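Reading time: 6 minutes

RIRKOLACH LAUNCHES STEDANCE, A SET OF BOWLS AND CUPS FOR PEOPLE WHOSE CUPBOARDS ARE ALREADY FULL

Nitham homeware firm accepts that customers are going to pile things up anyway

Rirkolach, the Nitham maker of everyday tableware, today announces Stedance, a set of seven plastic bowls and four plastic cups in bright colours. The set goes on sale this month at the Rirkolach factory shop and at Choi, the kitchen shop on Nitham's market square, at £18.

Stedance replaces the firm's previous picnic range, which was beige. The beige range had been described in our own catalogue as "timeless", and stock of it has certainly proved to be so. Remaining pieces can be found on the bottom shelf of the factory shop, where they will stay until somebody takes them away.

The new set is meant for ordinary use: cereal, crisps, squash, the half tin of sweetcorn that is being kept for something. The bowls are also a sensible size for olives, although Rirkolach recognises that most olives are eaten out of the tub while standing at the fridge.

Colour was the subject of much of the work. Households buying plastic tableware tend to fall out over who has which bowl, and a range in which every piece is the same shade leaves them to settle the matter by memory. Stedance therefore comes in strong colours that can be told apart across a garden. Owners of small children will know that this moves the argument along to who gets the pink one. The company has no plans to intervene.

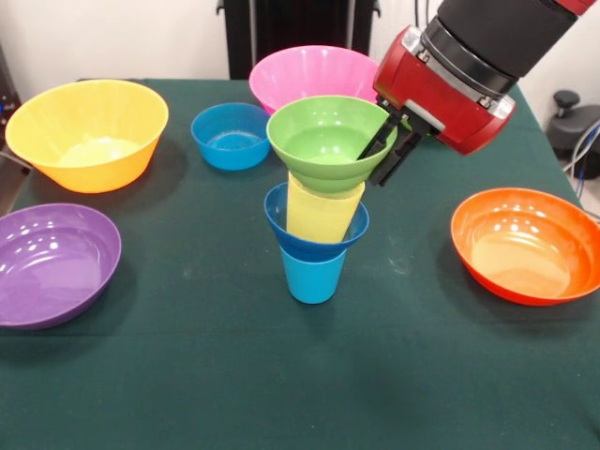 Green bowl, yellow cup and two shades of blue from the new Stedance set, on a dark green cloth.

The shapes were chosen with storage in mind. Stedance bowls have sides that flare outwards and the cups narrow towards the base, so like pieces go inside one another and take up less of the shelf. Put away in the approved manner, the full set makes one short pile of bowls and one short pile of cups. The approved manner is printed on the inside of the lid of the box, in a diagram that took longer to agree than the bowls did.

Rirkolach tested early samples in homes in and near Nitham over 18 days in March. Households were asked to use the samples as they would their own and to write down where the pieces ended up. Very few mentioned the diagram. Bowls were put inside cups, cups inside bowls, and one bowl spent the whole of the trial under a dripping radiator valve, where it was said to be performing well. Several households reported that washing up was now being stacked on the draining board for sport.

"We had designed a set that nests neatly, and what came back was a lot of notes about towers," said a spokesperson for Rirkolach. "We did consider putting a stern paragraph in the leaflet. Then we looked at the draining board in our own staff kitchen and decided to say no more about it."

The leaflet does now contain a page on stacking, which the company would like to present as its idea from the start. It recommends a firm, level surface. It recommends empty pieces. It suggests that anybody wishing to add one more should first consider what is underneath, and what is standing next to it, and whether it was a wedding present.
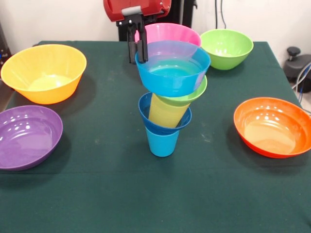
Order matters a great deal in these things, and every household in the trial held strong views on it. The orthodox position is that large pieces go at the bottom and small ones at the top, which is how the diagram has it and how hardly anybody behaves. The rival school starts with a cup. A light blue one will do, with something darker blue set into it, then a yellow cup, then a green bowl, and a blue bowl over the green as a sort of hat. The column leans a little and puts its widest parts at the top, against all advice from our product team. The pink bowl is waiting behind it, and readers may draw their own conclusions about where somebody thinks that should go next.

Customers of a calmer temperament may prefer the set for its other qualities. The rims are smooth and turned to be comfortable against the mouth, for the benefit of those who drink the milk after the cereal and would rather not be watched doing it. The cups are a modest height and sit happily in a picnic bag. Pieces should be washed in warm water with ordinary washing-up liquid. They are not for use in the oven. The company is aware that this sentence appears in the leaflet of every plastic bowl ever sold, and that there is a letter behind it each time.

As with all Rirkolach tableware, Stedance comes with a 2-year guarantee against faults in manufacture. The guarantee does not cover bowls lent to neighbours, bowls buried in sandpits, or bowls taken to a works lunch and left in the shared fridge with a note on. Single bowls and cups will be sold separately from next March in all the colours of the range, so that gaps can be filled without buying another box. Until then, customers who have lost a piece are advised to look in the shed.

The name Stedance was chosen after a long meeting and does not mean anything. An earlier name did mean something in another language, and the company is grateful to the member of the packing team who pointed it out before the boxes were printed.

Choi will have the set on its front table for the first fortnight. The shop has asked for an open display, with pieces out of the box for customers to handle, on a cloth that will spare everyone the noise of plastic on bare wood. A dark green cloth has been recommended, as it shows off the yellow and the pink and is forgiving of crumbs. Shop staff have been given the diagram. They have also been told that they need not enforce it.

"People come in for a sieve and stop at the table," said a spokesperson for Choi. "They pick up a cup, they put it in a bowl, and then they look round to see if they are allowed. We would like it known that they are allowed. We would also like them to buy the sieve."

To mark the launch, the factory shop will hold an open afternoon at which visitors can try the set, drink squash from it and build whatever they like, up to a height at which the ceiling light becomes involved. There will be a table at adult height and a lower one for children, and past experience suggests that they will be used the wrong way round. Entry is free. The squash is orange or blackcurrant. Small prizes will be given for the best tower made with 4 pieces, a limit brought in after a practice session in the staff kitchen ran well into the afternoon. The judging will take account of looks and daring. Towers must stand up for long enough to be judged, and the judges' decision will be made quickly for that reason.

Visitors coming by car should use the yard behind the shop and ignore the sign saying that the yard is full, which has been stuck since spring. Dogs are welcome on a lead. A bowl of water will be put out for them, in beige.

ABOUT RIRKOLACH

Rirkolach makes bowls, cups, plates and jugs for home and outdoor use from its premises in Nitham. It began with a washing-up bowl, still in the catalogue and still the thing most people telephone about. The company sells through its own factory shop and a small number of independent kitchen shops.

NOTES FOR EDITORS

Stedance is written with a capital S only. Please do not write it in capitals throughout; the headline on this release was somebody's choice and has been discussed.

The set contains seven bowls and four cups and is sold in a cardboard box with a lid. The box can be flattened for recycling, or kept on top of the wardrobe for years like all the others.

Review sets are available to newspapers, magazines and local radio on request. Radio presenters are reminded that stacking is of limited interest to listeners until it goes wrong.

Samples need not be returned. Beige samples may be requested in any quantity.

Requests for review sets, further pictures and details of the open afternoon should go to the Rirkolach press desk at the Nitham premises. The desk is staffed on weekday mornings and shares its telephone with the packing room, so please let it ring.

Recent from Rirkolach
- Factory shop opening hours: a correction
- Factory shop opening hours: a further correction
- The washing-up bowl is staying exactly as it is
- Beige picnic range: final reductions
- Beige picnic range: further final reductions
- Choi of Nitham to stock the complete jug range

Last updated: 6 Sep 2021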